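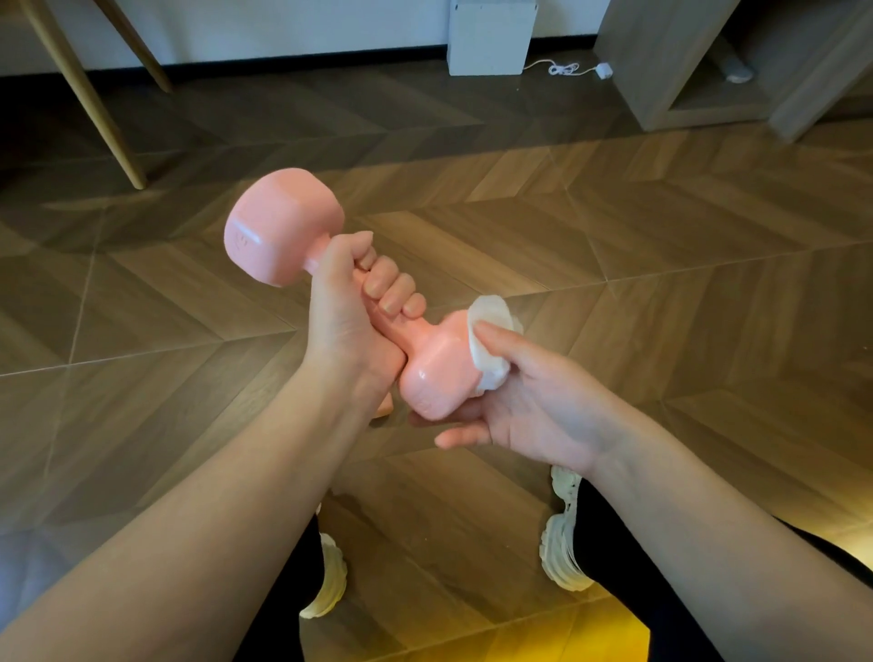 14/12/2019

OK, the results are finally in a state where I can talk about them, so here goes a thread on wiping! Teaching a robot to wipe things, mostly small things you have to hold in one hand while the other hand does the cleaning. I've been living with this problem since March and I still think it's great.

1/ Most of the wiping work you see is tables. Flat, bolted down, the robot has one arm and a sponge. Lovely papers, I've learned loads from them. But go look at what people clean at home and so much of it gets picked up first. Dumbbells, mugs, remote controls, the dog's bowl. One hand holds and turns, the other hand has the cloth.

2/ So the question for our project (we call it Sturkdale, after the street the lab used to be on) was whether you could learn both hands' jobs from plain first-person video of people doing it. No gloves with sensors, no markers on the object. Just a view from the head and two hands getting on with it.

3/ We ended up with 2,467 clips. After throwing out the ones where the hands leave the view for too long, 2,000 were left for training, and we held back 200 of those as a test set before anybody trained anything. (Ilse Brinkmann made us do that on day one and she was so right.)

4/ The part I love. We had assumed the cloth hand was the interesting one, so version one of the model only predicted the cloth hand and treated the other hand as a clamp. It was bad! It would do one face of the object nicely and then have no idea how to get to the next one.

5/ Look at someone cleaning a dumbbell and you can see why. One hand is closed around the handle, the other has a thumb pushing the cloth into the end face while the rest of the fingers sit under the head. Both hands are supporting the thing. "Holding hand" and "wiping hand" is a much blurrier split than our labels said it was.

6/ Version two predicts both hands together, plus one extra number for each hand: how much of the object's weight we think it's carrying. We can't measure that from video, so it's a guess the model learns to make from finger pose. Very rough guess. Helps a LOT.

7/ On the held-back clips, version one picked the right next face to wipe 800 times for every 2,000 tries. Version two nearly doubled that. I reran it three times because I thought I'd left test clips in the training folder. I hadn't.

8/ Stuff that's still hard: cloth. Oh my goodness, cloth. It crumples, it hides the fingertips, its edges go everywhere. We gave up on modeling its shape and just track where the thumb is pressing. Serrano in our group thinks that's cheating. I think it's fine for hard objects and will fall over the minute we try anything squishy.

9/ Also hard: shiny plastic. Highlights slide over the surface as it turns and the tracker thinks the object moved when it didn't. Matte things are so much easier. If you have a trick for this, please, my replies are open.

10/ What we haven't shown: that anything gets cleaner. The score is about motion, and a model can match the motion and still miss a smudge. We're setting up a dirt test with the Wornitz lab next, with chalk dust and a scale, and I'm weirdly excited about the chalk dust.

11/ Someone asked whether this runs on a real robot yet. Partly! The two-arm setup at Bellmont can do the hold and the first wipe. The regrip in the middle is slow and it drops things, so we practice over a foam mat.

12/ Write-up is with the coauthors now, code after that once I've cleaned up my file names. Happy to answer questions on the labels especially, I have a lot of opinions about thumbs.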